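Set-up notes for the Flelline tool-board demo, open day edition. Last updated 10 September 2018, with Borghild Öberg's corrections from the March visit worked in.

I wrote this section for whoever is running the board next to the Drundlow visitors, and I'm assuming you've already got the arms powered up and homed (see the Strömberg booklet for that part — I'm not going to retype it). Give yourself 40 minutes before the doors open. You can do it in less, but then you end up hunting for tape while people are already leaning on the rope.

Check the wrist view first. Bring it up on the big monitor and make sure you can see both fingertips with the pegboard beyond them. 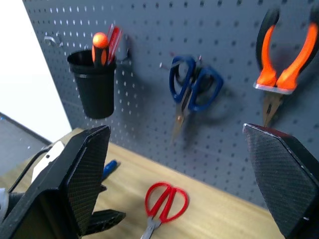

### 4.2 Laying out the table

1. Lay out the tools you want the arms to work with, spread across the tabletop. I use the screwdriver with the blue handle on the left, then the red scissors, then the orange and black pliers. The red tape goes on the right if you're doing the tape part.
2. Turn the handles toward the board. Borghild likes them dead straight, I don't fuss over it.
3. Leave a hand's width between tools so the fingers have somewhere to go.
4. Leave the blue scissors hanging on the board. Visitors love asking for them, and you can save that for the second half!

**Note:** the screwdrivers in the black cup are there for show in this version. The Jornel script doesn't know how to get them out, and if somebody asks you to try, just move on to the scissors.

Now open the arms out so there's one on each side of the table, and step back behind the line. Look at the overhead view before you load anything. I like to see the whole table in it, end to end, plus the row of hooks on the lower part of the board.

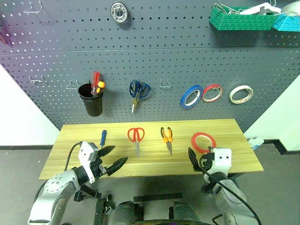 *Four tools on the table, arms to either side.*

### 4.3 Running the demo

1. Load program 284 on the Jornel panel. Program 200 is the old one and it skips the tape completely, so watch what you're tapping.
2. Set the speed to 11. I know it looks slow from where you're standing, but kids at the front want to see the fingers close.
3. Tell people what you're going to ask for before you press start. A simple "it's going for the pliers" is plenty.
4. Press start and keep one hand by the stop button the whole time.

**Caution:** Never reach over the table while the panel light is green, even to nudge a tool that's been knocked crooked. Press stop, wait for the light to change, then go in from the side.

For the short version, with a school group say, leave the tape roll off the table and use just the three hand tools. I ran it that way twice in March and it kept things moving nicely — the tape part is the one where people start drifting off to the coffee.
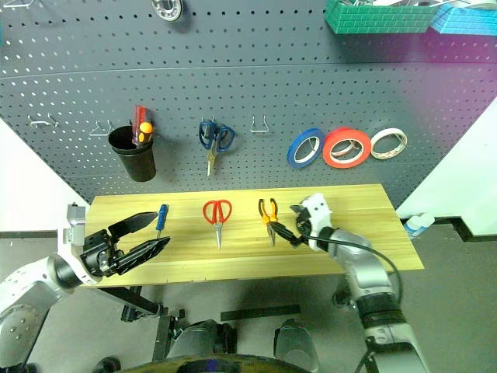
If a tool gets dropped, don't rush. Stop the program, put the tool back in its spot, and choose **Resume from last pick**. Restarting from the top works too, but you'll sit through the whole greeting routine again, and the second wave is a lot less charming than the first.

When the group moves on, press stop, send both arms to the rest position and write the run in the log by the panel. Put down the program number and anything that got dropped. Borghild reads those on the train home and she'll call you about the blank ones.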